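Foltimora picking group: notes from the March catch-up

Started at 2 in the small room, finished late as usual. I took the notes, so grumble at me if I've got anything wrong!

Grasp examples. We read through the log from the last batch and the long soft shapes are still where we're thin. Bottles lying flat are doing nicely (hooray), but anything with a bend or a funny handle gets skipped far too often. We agreed to record 60 more picks from the bin, with 15 of them kept back for testing and not touched by anybody until Braltville have had their copy. Please, please label the misses as well. I know it's dull, but the model needs them just as much.

Mixing things up. Some of us wanted a fresh set of objects every time, others wanted the same lot shuffled. We went back and forth on this for ages and settled on shuffling, with one swap per round. Roltus will have the new list in the shared folder.

Van den Broek asked for the joint readings to be saved alongside the pictures. Fine by all of us, though the files will get big, so old runs move to the other drive first.

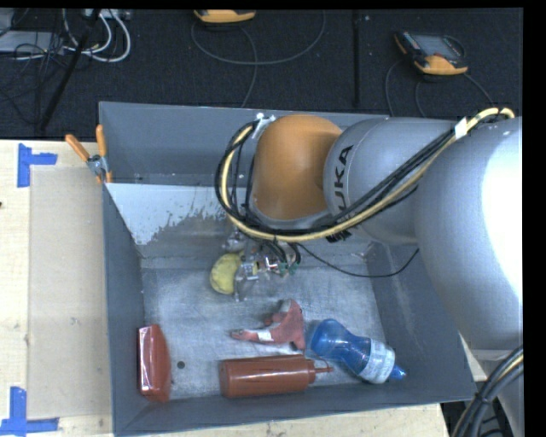

Page last changed: March, 16:35

The yellow one at the back of the bin goes down in the list as "curved, fruit-like", and the blue bottle as "see-through, with label". Can we all stick to those names? I found three spellings of "squeeze bottle" in the last lot and fixing them ate my whole lunch.

Any other business: the label sheet needs a column for which way up things are lying. I'll add it before the next batch.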